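Chapter 3
Sorting a Mixed Bin

Every household I have ever visited has one: the box, tray or drawer where things land when no one can think where else to put them. My grandmother kept hers under the stairs, and on rainy afternoons she would tip it out on the rug and let us children decide what went where (we took it terribly seriously!). Much of what I know about tidying I learned on that rug.

In the last chapter we worked with shelves, where things of one kind already sit together. Now we come to the mixed bin, where a soft toy may be lying next to a bowl and a brush next to a dinosaur, and where you have to make up the groups yourself as you go along.

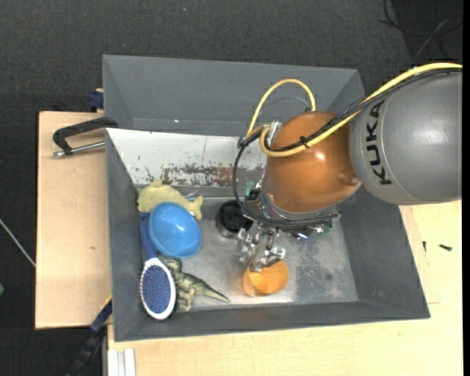

Should you empty the whole bin before you start sorting?
For a small bin, lift things out one at a time and set each down with its own kind; a deep chest is easier to tip out all at once.

My friend Manuela Messina, who read these pages in draft, likes to begin with whatever belongs in the kitchen, then brushes and combs, and toys at the very end, and I have come around to her way. Set a timer for 10 minutes, and have a cloth handy for the bottom of the bin. Exercise 3 asks you to try her order at home.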